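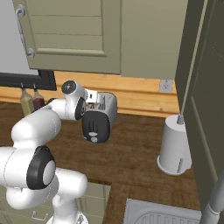 Oiling a dark wooden worktop: is the monthly routine really needed?

Posted in Kitchens > Worktops and sinks
Wednesday, December 18, 2019

Ott Mockus

We had a dark wooden worktop put in last August and the fitter left us a sheet saying it must be oiled every month for the first year, then every three months for ever. The oil he recommends is Hesitz, and it so happens he sells it. A tin cost me £73 and I'm already near the bottom of it.

I am starting to wonder who this schedule is for. My mum had a wooden top for most of my childhood and I never once saw her on her knees with a rag. The wood by the window looks the same to me whether I've done it or not. The only part that has changed is behind the sink, where it's gone a bit grey and feels rough.

Can I stop? Or at least use something cheaper? There's a Costari oil at the DIY shop that claims to last "up to" a year, and I don't believe that either.

Ruby-Lee McKinnon

You're right to doubt the sheet, but don't stop altogether. Monthly is overkill for most of the top once it has had its first few coats. Whether it needs more depends on the water it gets, and the calendar can't tell you that.

Flick a few drops of water on it in different places. If they sit up in beads, leave it alone. If they spread out flat and the wood goes darker underneath within a few minutes, that bit wants oil. I'd bet yours passes everywhere except round the sink, so do the sink end and forget the rest until it fails.

For the grey part, oil on top won't help. Let it dry out properly for a couple of days (use a bowl in the bath for the washing up, it's a pain but there you go). Sand it lightly along the grain with 130 or whatever near that they have in the shop, then something finer, wipe off the dust and put on thin coats. Thin means thin. Wipe off everything that hasn't soaked in after a quarter of an hour or you'll get a sticky patch that picks up every crumb. If there's black in it as well as grey, the water has gone in deeper and sanding may not get it all out.

As to brand, I've used three and couldn't tell you which was which a month later. Check that the tin says it's suitable for food surfaces and that it's meant for worktops, as decking oil is a different thing. Don't mix a hard wax over plain oil without reading the label first. And lay the rags out flat outdoors to dry before you bin them, don't leave them screwed up in a heap, they can catch fire by themselves. That one isn't a sales pitch.

Also look at the seal behind your tap. Grey in one spot after a few months makes me suspicious of the fitting more than the oil. If it's leaking, that's his job to put right and he shouldn't charge you.

tawhiri_338

just use olive oil its the same thing and you've already got it in the cupboard. done mine for years

Ruby-Lee McKinnon

Please don't, it never hardens and it goes rancid. You'll smell it by summer.

Ott Mockus

Did the drops. Beads everywhere but the sink end, so that's most of the sheet gone in the recycling. There's a gap in the seal behind the tap that I can get a fingernail into. I've rung the fitter and he says it's "normal movement". We'll see what he says when I ask for it in writing.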